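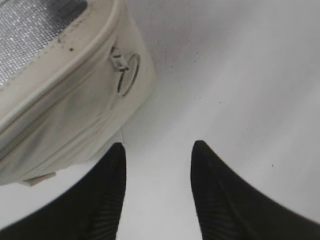

Work surface, Fostwood

About Skamard

Skamard cleans offices, clinics and small workshops in Fostwood and Pant. We have been at it for nine years. Before that, Ferdinand Schwaiger ran the buildings side of a dental supply firm, where he signed off on invoices from five different cleaning companies and came to doubt most of them. Mehrangiz Daneshvar worked for one of the five. They started Skamard together with a rented van and one floor machine that leaked.

Most cleaning companies will tell you they go the extra mile. We have read a lot of those pages and we still don't know what it means. A contract should say which rooms, which surfaces, how often and who checks. If it says "as required," ask who decides what is required. Usually it is the person who would have to do the extra work.

What we are doubtful about

Scents, first of all. A room that smells of lemon has had something lemony put in it. Our standard products are unscented, and some new clients complain in the first month that the place doesn't smell clean. We leave it alone and the complaints mostly stop.

We are also doubtful about deep cleans sold every quarter. If the weekly work is done properly, many offices need one a year, and some can go longer. Carpets in entrance halls are a real exception. So are kitchens where people fry things.

Then there are the coatings. A salesman will spray a film on your desks and promise protection for months. Maybe. We tried one on our own front counter and by March we could not tell the treated half from the other half, and neither could he when he came back to sell us more of it. Wendelin Kälin, who buys our supplies, still gets his calls.
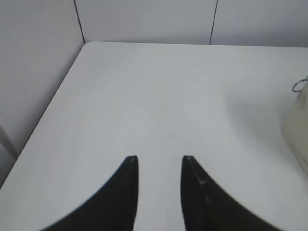
Do you bring your own products and equipment?
We bring everything except water and power, and the price on your quote includes it. If you want us to use something you already own, we will ask to see the label first.

How the checking works

Every site gets walked by someone who did not clean it. This costs us money and we have been told more than once to drop it. Meinrad Eberhard does the walks in Fostwood and Hằng Lưu does them in Pant, and they swap a few times a year so that the crews don't get too used to either one. Last year they wrote up 2,207 visits. Clients can read their own reports in full, including the bad ones. 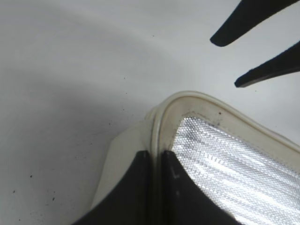
The reports have no star ratings. We had them at the start, and everything got four stars, which told us nothing about the crew and quite a bit about the person filling in the form. Now the inspector writes down what is there and where. White furniture is the hardest to get past either of them. You can pass a cloth over a white tabletop, call it done, and still have small dark specks scattered across it like these, with fainter marks toward the middle that only show if you bend down and look along the surface. On our forms that goes down as "not finished." A crew lead can argue, and some do, but the table has to be wiped again first.

We don't pay bonuses on inspection results either. Another company we know tried that - the reports got better and the buildings stayed the same.

Prices and contracts

We quote after a visit, never over the phone. The visit takes an hour or so, and we would like to come while people are working, because an office at 8 in the morning tells us very little about where the coffee goes.

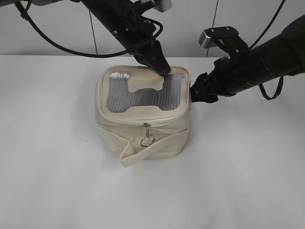
After the visit you get a written price within 10 days. It will probably not be the lowest one you receive. If another quote comes in far under ours, ask that company how many hours it includes and divide. Sometimes there is a good explanation. Often the hours just aren't there.

Our contracts run month to month. We tried yearly ones with a discount and found that they mainly made it awkward for unhappy clients to say so. You can leave with thirty days' notice, and we won't send anyone to talk you out of it.

Who does the work

All our cleaners are on the payroll. We don't use agencies, even for sick cover, so now and then we have to move a visit by a day and we will call you when that happens. New people work alongside a crew lead for their first eight weeks.

We are not certified by Brurnora, whose badge you may have seen on other sites. We looked into it, and the part that mattered to us, someone coming out to look at a cleaned building, was optional and cost extra.

The Fostwood office is open weekdays and on Saturday until noon. Ask for Mehrangiz if it is about a quote and Ferdinand if it is about a bill.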